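Hand-Held Gripper Inspection Checklist, with Comments
Cornico Manipulation Study, collection phase 2
Completed by: Palesa Fourie
Date: 18 Oct 2026
Unit: Tevel hand-held gripper, unit 3
Pad set: printed, dark green
Bench: white table, north wall

Scope

This checklist covers the hand-held gripper used to record demonstrations for the Cornico study. It is filled in before a unit goes back into collection after a pad change, a drop, or 200 recorded demonstrations, whichever comes first. Unit 3 is in for the third reason. It has 174 demonstrations logged on the current pads plus 26 from the practice block, and the practice block counts.

Mark each item OK, WATCH, FAIL or N/A. WATCH means the unit may be used and the item gets looked at again at the next inspection. FAIL means the unit stays on the bench. Write a comment for anything other than OK.

Section A. Before handling

A1. Battery pack removed and set aside. OK
A2. Recording stopped, card contents copied to the lab server. OK
Comment: Copy was checked by file count and by opening the last episode.
A3. Safety glasses on for any work with the trigger spring exposed. OK
A4. Bench clear of blades and loose screws. OK
A5. Previous checklist for this unit read. OK
Comment: January sheet had one open WATCH, on trigger return. See C2.

Section B. Fingers and pads

B1. Both fingers seated fully on their mounts. OK
B2. Left pad: surface and edges. OK
Comment: Print texture still even.
B3. Right pad: surface and edges. WATCH
Comment: The lower inner edge of the pad block has a slightly chipped, uneven outline. Ran a gloved finger along it and nothing came away. The chip is outside the area that touches the object in our tasks, so I am passing it for use. If it reaches the inner face, the pad gets replaced. Please do not sand it. Sanding changes the edge the tracker looks for, and we lost a session to that on unit 1.
B4. Pad holes clear, two per pad on the top surface. OK
B5. Brass inserts flush and not turning in the plastic. OK
Comment: Turned each one lightly with the driver. No movement. If an insert spins, stop and tag the finger FAIL. Do not glue it in place on a unit that is due back the same day.
B6. Finger symmetry when open. OK
Comment: Checked by eye against the reference print.
B7. Pads meet evenly when closed. OK
Comment: Paper strip test, both ends and the middle. Strip held at all three.
B8. No sharp edges where the operator's other hand may rest. OK

Section C. Trigger and linkage

C1. Trigger moves through full travel with no catch. OK
C2. Trigger returns without help. OK
Comment: This was the WATCH from January. Yuen spring fitted since then. Return is quick and the same each time. Closing the item.
C3. Pinch point guard in place. OK
C4. Linkage screws at marked position. OK
Comment: Paint marks line up on all of them.
C5. Black frame bar free of cracks at the finger mounts. OK
C6. Grip comfortable for left-hand and right-hand use. WATCH
Comment: Two operators have reported a sore thumb after long blocks. I don't think it is the unit. Blocks have been running past the agreed length. See Section F.

Section D. Camera and cable

D1. Camera mount tight, no play. OK
D2. Lens clean. OK
D3. Both fingertips in view when the gripper is open. OK
Comment: The model takes its opening width from the pad positions in the image, so this item matters more than it looks. A unit with one tip out of view will record normally and give no warning – the episodes only fall out later in the Grulix filter.
D4. Cables kept out of the work area. WATCH
Comment: There is a thin white cable on the work surface at the far right. It is a trip and snag risk if a person leans across, and white on white is hard to see. It should be clipped along the table edge. I would also like a colored sleeve on it.
D5. Lighting even across the surface. WATCH
Comment: Darker toward the top left of the view, brighter to the center and right. The gripper throws a soft shadow between and below the pads. None of this is a safety matter. I am recording it under D5 because the study compares sessions with fixed light and sessions with varied light, and this bench is listed as fixed. The lamp should be put back on its floor mark and the bench checked again.
D6. Warning label on battery door readable. OK

Section E. Function test

E1. Open and close 3 times, slow. OK
E2. Open and close 3 times, fast. OK
E3. Empty-gap reference recorded with fingers open over the bare surface. OK
Comment: Recorded at the normal working height. Use this as the zero for the session. The old zero from before the spring change should not be used.
E4. Foam block held with light trigger pressure, no slip. OK
E5. Foam block released cleanly. OK
E6. Test episode passes the Grulix filter. OK
Comment: Passed on the first run with default settings.
E7. Width estimate agrees with the feeler blocks. OK
Comment: Within the limit on every block in the set.

Section F. Operator safety

F1. Operators have signed the current instruction sheet. OK
F2. Block length limit posted at the bench. FAIL
Comment: The sheet is missing. It was on the wall beside the shelf. I have printed another and it needs to go up before the next operator starts. This is a bench item, so it does not hold unit 3, but it does hold the bench.
F3. Wrist strap available. OK
F4. Breaks recorded in the session log. WATCH
Comment: Recorded for some sessions and left blank for others. A blank does not tell us if the break was taken. Please write "none" if there was none.
F5. Emergency stop on the robot cell tested. N/A
Comment: Collection bench only. The cell has its own sheet.

Notes on the study

These are for people who read the checklist without working on the project.

The study asks how much pad wear affects a policy trained from hand-held demonstrations. Operators perform the task with the gripper in hand, the camera records, and the policy is trained from the recordings and then run on an arm fitted with the same kind of fingers. Our target is 1000 demonstrations across all units. The inspection results are part of the data. Each episode is tied to the last checklist for its unit, so a WATCH on a pad can be matched to the episodes recorded with that pad.

What we have so far is a partial result. Policies trained on episodes from worn pads did worse on thin objects and no differently on blocks. We do not yet know if the cause is the grip itself or the change in how the pad edge looks to the camera. Unit 3 is useful for this. The right pad has a visible edge change and passes every grip test, so its next block of episodes should help to separate the two. For that reason the pad should stay on unless it fails B3 outright.

Please do not swap fingers between units. It has been done twice to save time, and both times we had to drop the episodes because the log no longer matched the hardware.

Open items

B3, right pad edge. Look again at next inspection or after any drop.
C6, grip comfort. Ask operators again once block lengths are back to normal.
D4, white cable. Clip it and add a sleeve.
D5, bench light. Move lamp to mark, then record a new reference.
F2, block length sheet. Put up before the bench is used.
F4, break log. Remind all operators.

Result

Unit 3: released for collection with open items.
Bench: held until F2 is done.
Next inspection: after 200 further demonstrations, or sooner after a drop or pad change.

Signed: Palesa Fourie

Attachment to B3, D4 and D5
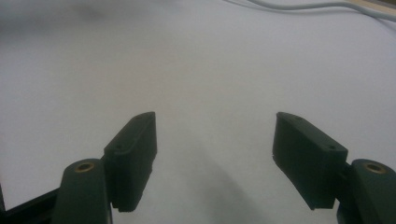 Unit 3, fingers open over the bench surface. Right pad edge, cable and light as noted.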